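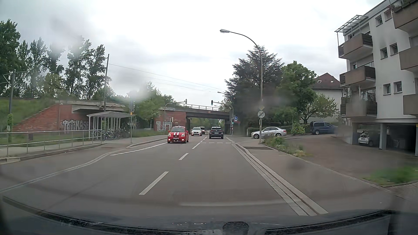
Progress report to the Gachanja Fund
Drillero Wrestling School, Joltov
2021-04-20

Your grant was for three things: a ring that doesn't sag, a training program for beginners, and a tag team tournament. We have the ring. The beginners are coming along. The tournament is on paper, where it looks terrific.

Ring. The new boards and canvas came from Cludari and went in over two evenings. The old ring had a soft spot in the northeast corner that our regulars had built entire matches around, and a few of them are in mourning. The ropes were $149 over the estimate, which we paid out of T-shirt sales.

Training. Seven beginners finished the first block — falls, rolls, running the ropes, and how to lose without looking surprised. Two of them are ready for a short match in front of people. The others would tell you they are too. We have moved promo practice to the end of the session, as putting it first meant we never got to the wrestling.

Tournament. Still planned for June, with the tag titles on the line. The current champions have held the belts since before we closed, mostly by not being asked to defend them. We're calling it a historic reign on the poster.

Money. We have $2,000 of the grant left, set aside for insurance and the hall deposit. Please let us know if any of it may go toward a second crash mat. The one we have is popular, and people have begun to land next to it.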